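3.2 How people talk about leftovers

I went into the Trosby interviews expecting to hear about money, and boy, was I wrong. We ended up with 1,362 diary entries from 129 households, and what people mostly wrote about was guilt – the half onion, the yogurt at the back, the soup they meant to freeze.

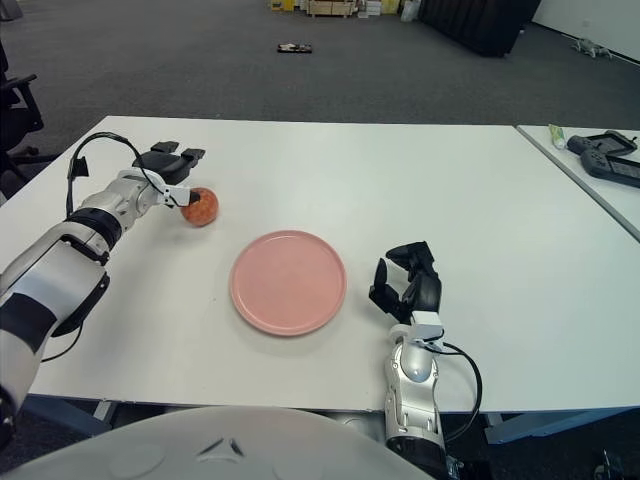
I coded the entries myself, usually late in the evening, and gave each one a single main feeling. Guilt came first by a mile. Pride came second (I loved these!), mostly from folks who had turned tired vegetables into a stew.
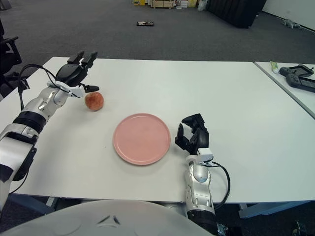

Figure 4. Pink plate and a small round fruit on a white table.

Fruit was its own little world. In Kragh, people let it sit out until somebody gave in and baked something, while in Stinberg it went straight into the fridge and was forgotten there.
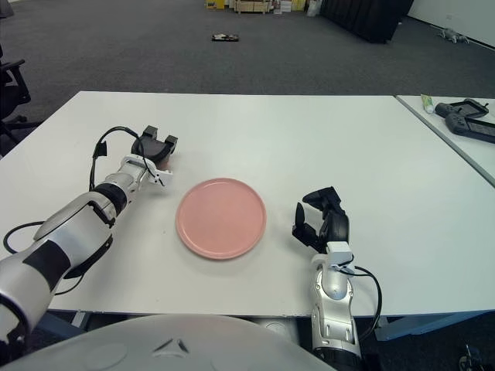
We also asked 50 of the households to keep going through November, and 13 dropped out, which I can't blame them for. Writing down every crust gets old fast.
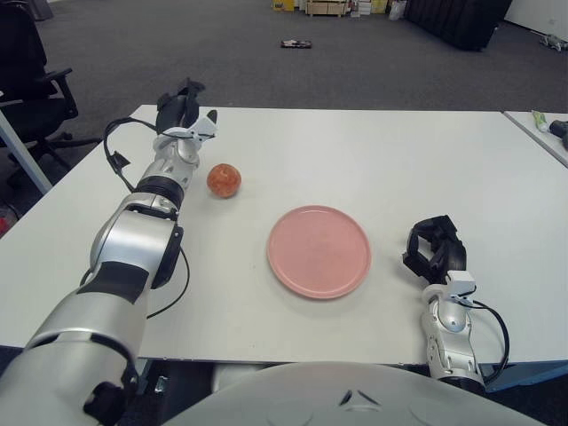

The ones who stayed wrote shorter entries but gave us better reasons, so I kept both sets in the analysis and marked the late ones with an L. I come back to those in Section 4, where I look at shopping lists.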